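Pravell Oil Soap for Tables and Counters

Concentrate, 11 oz bottle
Item 156
In stock

Pravell Oil Soap is a liquid concentrate for washing finished wood, laminate and painted surfaces around the house. It is made for the weekly wipe-down of kitchen tables, desks, shelves and cabinet fronts. It cleans off grease, fingerprints and dried food and does not leave a wax layer behind. There is no dye in it. The scent is light and fades once the surface is dry.

We have carried this soap at Branmont since we started selling cleaning supplies, and it is the one we use on the tables in our own break room. The current bottle has a narrower neck than the old one, so it pours more slowly. The formula is the same.

How to use it

Put one capful in half a gallon of warm water. Dip a soft cloth, wring it out well and wipe the surface along its length. Go over it again with a second cloth dampened in plain water, then dry it. On a table that sees a lot of use, do the edges and the underside of the rim too. That is where hands go, and the grease there gets sticky over time.

For dried-on spots, lay the wet cloth over the spot for a couple of minutes before you wipe. Syrup and egg may need two rounds. Do not pour the concentrate straight onto a table. It takes a lot of rinsing to get it all off, and any soap left behind will show as a dull patch.

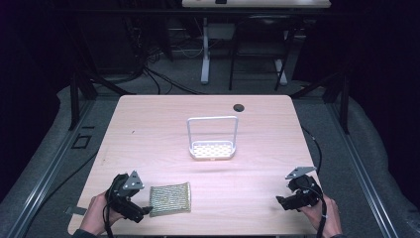
Oil soap is gentle, and most of the damage we hear about comes from what people scrub with. A soft cotton or microfiber cloth is enough for nearly every job on this page. Metallic scrubbing sponges, like the gold-colored one on the tabletop near the white sponge holder, are better kept for other cleaning jobs. Fine scratches in a clear finish cannot be washed out, and on laminate they hold dirt and look gray after a while. If you are not sure about a pad, try it on the underside of the table first and look at the spot under a strong light.

Where it works

Sealed and varnished wood, laminate, painted trim, vinyl flooring and glazed tile. It is also fine on most metal table legs, as long as they are wiped dry.

Where not to use it

Unfinished or waxed wood, cork, unsealed stone and any screen. For oiled wood, such as butcher block, we sell Enar Board Oil, and the care sheet for that product explains how to wash the wood before you oil it.

Sizes

The 11 oz bottle lasts most homes several months. A 51 oz refill jug is sold as item 700 and comes with the same cap, so the measuring is the same. We do not sell the empty bottles separately – save the one you have if you plan to buy the jug.

Storage

Keep the cap tight and store the bottle above freezing. If it has been in a cold garage it may turn cloudy. Bring it indoors, let it warm up and turn it over a few times. Keep it away from children and pets, and do not mix it with bleach or any other cleaner.

Customer comments

"I bought this for an oak dining table with a factory finish. It took off a film I thought was part of the wood. You do have to rinse, and I skipped that the first time and had streaks." – Soon-im Seol

"Works fine on our laminate counters. I would like a pump top. The cap is hard to read, so I marked the line with a pen." – Nevzat Çetinkaya

We passed the note about the cap to Pravell. For now, the fill line is the raised ring on the inside, a little below the threads.

Shipping and returns

Bottles ship upright in a sealed bag. Unopened bottles can be returned within 30 days. If yours arrives leaking, send us a picture of the box and we will replace it. The jug ships by ground only.

Related items

Yang Cotton Table Cloths, pack of two
Enar Board Oil
Pravell Oil Soap refill jug, item 700

Page updated 6/28/26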